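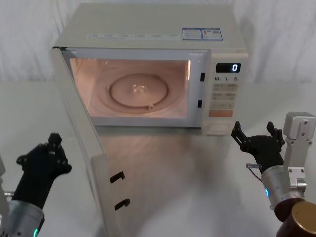

What should a small shop budget for first when it buys a robot?

Spare parts and somebody's time, and only then the robot.

I came to that opinion the expensive way. When we started planning at Kusport, Brayden Chisholm and I spent 20 meetings comparing arms and hands, and maybe ten minutes on everything else. We had a lovely spreadsheet (color coded!) with one line at the bottom that said "misc." By March that line had eaten our travel money, the new chairs and most of my good mood.

So I've gotten bossy about this. If a quote from a supplier has 34 items on it, I want to know which of them wear out, how long a replacement takes to arrive, and who pays shipping. Fingers wear out. Cables wear out even faster, and a $519 cable you don't have on the shelf can idle a machine that costs more than my house.

Mackenzie Li thinks I'm too gloomy, and she'd rather buy 2 cheaper units and swap them around. I see the appeal — I really do — but then you need double the bench space and double the setup, and your one good technician is still one person. She says the same technician would be stuck waiting on parts under my plan. Fair enough, we're still arguing.

What I won't budge on is chores. Pick a dull everyday job before you sign anything, something with a door and a button, and ask the seller to price the whole job, with training and service included. Lurnum did that for us without a fuss. Nostis sent a brochure.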